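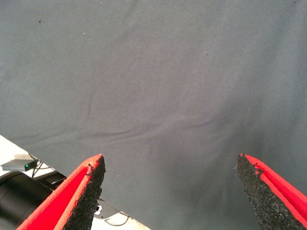 Working Group Minutes / Handling of Soft Goods

Preton site, June meeting, 9:30 a.m.

1. Minutes of the last meeting
Approved with one correction: the Brarenier cell runs two shifts, not three.

2. Gripper pad inspection
The draft rule was read. Pads are to be checked every 3000 grasps and at every change of fabric. Lint and fibers are to be removed before the next run. Nicks in the finger shell are to be logged with a photo, even if the pad itself is sound. Fosorberg asked for a limit on nick size. Left open until the wear data is in.

3. Cables on the work surface
Agreed that cables within reach of the fingers or under the cloth must be clipped down. Loose loops near the fabric edge count as a finding at audit. Cruickshank has 30 days to bring its tables into line.

4. Starting state of the cloth
Long discussion. Brarenier wants cloth pressed flat before each test. The others prefer to allow shallow creases and record them. Section 7 will permit both, provided the report says which was used.

5. Incident log
Entry 212 (finger caught a hem during release) closed. No injury, no damage.

6. Actions
Preton to circulate revised section 7.
Fosorberg to send pad wear data.
Cruickshank to confirm cable clips are fitted.

Meeting closed 11:10 a.m.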